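Search this site
Search for: type and press enter

Keeping Black Clothes Black, and Other Tips for Dark Laundry

January 23, 2023

In my home the dark clothes are the majority. I work in a shop where we must wear black on top and I also like black for my free time, so every week I have a full load with almost no color in it. For a long time my black things became gray or a little brown after one winter, and I bought new ones, and the same happened again. Slowly I changed my habits. I write them down now for people who have the same trouble.

Sort by darkness and also by weight

Most people know to separate white from dark. I go a little further. Jeans and heavy pants do not go together with thin knit shirts. The heavy fabric rubs against the thin one in the drum, and a black knit shows this very fast, first on the collar and at the side seams. If I have not enough for two loads, the jeans wait.

Towels also stay out. Even a dark towel leaves lint, and picking lint from a black sweater is a job I wish to nobody in my family.

Turn inside out, open or close the right things

I turn every dark piece inside out before it goes in the basket, at the evening when I take it off. If I leave it for the washing day I forget half of them. Zippers I close. Buttons I leave open, because closed buttons pull on the thread when the drum turns, and on a shirt with a short placket the lowest buttonhole will stretch first. This I learned from two shirts that I spoiled.

Look in the pockets. One paper tissue in a black load is enough for a bad day.

Cold water and a short program

Cold is enough for clothes that are only worn and not truly dirty. I use the short program and the lower spin. My machine is an old Lornitz with a dial, and the dial has only words on it, no degrees, so I had to try which word was the cold one. If your machine is the same, touch the glass of the door in the middle of the program and you will know.

Liquid detergent is better for dark clothes than powder. Powder in cold water does not always dissolve, and then you find pale stripes in the folds. I use less than the cap says. When the rinse water still has foam, it was too much, and the detergent that stays in the fabric makes the black look dusty.

Fabric softener I stopped using for knits. It covers the fiber with something, and after some months my shirts looked shiny on the shoulders.

What about vinegar?

Many people ask this. I put a half cup of plain white vinegar in the rinse for dark cotton, maybe once in a month. It helps against the rest of detergent. It does not bring back color that is already gone. Please never put it together with bleach, the gas is dangerous.

Drying

No direct sun. My balcony has sun the whole morning, so dark clothes hang in the hallway on a folding rack from Bunham, the kind with two wings. I keep them inside out also there. Knit shirts I lay over two bars, so the weight is shared and the bar makes no sharp line. On a hanger the wet shoulders get small horns and you must iron them away.

If you use the dryer, take the clothes out when they are still a little damp at the seams. Too much heat takes the color and also shrinks the collar, and a collar that shrank does not lie flat anymore.

Folding and storing

A shirt with collar and buttons I fold on the table, never on the bed, because the bed is soft and the fold goes crooked. First I button it up, then I smooth the placket with the flat hand from the top to the hem. Sleeves go to the back, then the sides, then one fold in the length. The buttons should stay on the outside of the packet. If they are inside, they press small round marks in the fabric when other shirts lie on top. 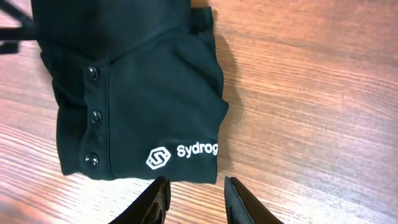 A black knit shirt folded with the button strip facing up.

Dark shirts in one pile all look the same, and I used to pull out three before I had the right one. Now I stand them in the drawer like books in a row, with the folded edge up. For the shirts of work I sewed one small stitch of gray thread inside the neck. It takes five minutes for the whole drawer and I do not search anymore.

Do not fill the drawer until it is difficult to close. Knits that are pressed hard keep their creases, and in October, when I exchange summer and winter things, I find the worst ones always at the bottom. A piece of cedar wood is good in the drawer. Perfume or scented paper I would not lay directly on black fabric, it can leave an oily spot.

When the black is already gone

For cotton you can use a dye made for the washing machine. Read on the packet how much fabric it can color and weigh the clothes dry. Polyester thread does not take the normal dye, so it is possible that the seams stay gray around a shirt that is black again. I have one like this and I wear it for painting the fence.

After dyeing, run the machine one time empty with hot water. Then wash something dark next, and the white things only after that.

Comments (2)

vorunura_kitchen
Thank you for the part with the jeans. I always washed all dark together and my thin sweaters have little balls everywhere. Do you have a tip to remove them? I tried with a razor and made a hole.

Author reply
I use a small fabric comb, very light, and lay the sweater flat on a table. A razor is too sharp for thin knits.

hillside reader
We have very hard water and the vinegar made a real difference for my husband's socks. I do it every second wash. Only the smell I don't love, but it goes away when they are dry.

Related tips
How to clean the rubber seal of a washing machine
Deodorant marks on dark shirts
Sewing on a button so that it stays
Oosthuizen ironing board cover: how to change it
Getting candle wax out of a tablecloth
Storing wool blankets in a small apartment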